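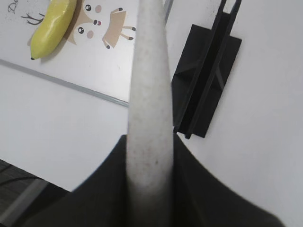
Corner of the deer board, printed side up.

Ticket 2284: Cutting board shifts on table, knife stand leans
Opened: 21/09/2020
Reported by: Mamta Rana
Assigned to: Brijesh Nautiyal
Priority: 5

Reported problem
The Julard board with the deer print slides when fruit is cut on it. The black stand next to it moves when a blade goes back in the slot. Both were fine on the old table in June.

Log

Nautiyal: Checked the tabletop first. It is smooth white all over, with no mat and no edge strip. Wiped it with a damp cloth and dried it.

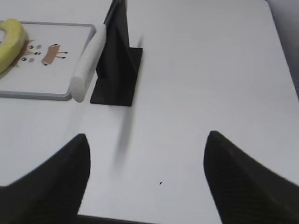 The base plate of the stand was then pushed by hand at the front edge. It moves freely until the handle of a full-size knife is in the slot, then it tips toward the handle side. No pads under the base. The Molen parts list shows four pads, item 817, so they were either lost in the move or never fitted.

Rana: Please also check the board. The rim may be the problem.

Nautiyal: Rim is level. Checked with a 40 cm steel rule along both long sides. The board rocks slightly at the handle cutout end. Placed a banana across the deer print as a light load and left the stand at the right of the board. 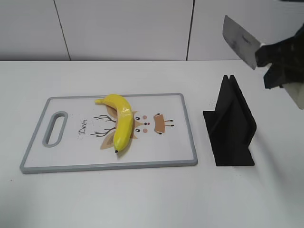
Workaround
1. Put a thin non-slip sheet under the board, trimmed to stay inside the gray rim.
2. Keep the stand clear of the board.
3. Do not tape the board down. The tape residue made things worse on the Gridden table.

Agarwal: Does the same apply to the other print? The bird one gets used for fruit as well. 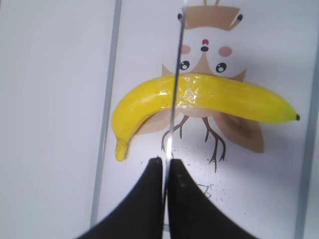

Same table, so use the same sheet. The print makes no difference to grip. Order for item 817 sent to Srivastava, two sets.

Status: waiting on parts. Peng to close after pads are fitted.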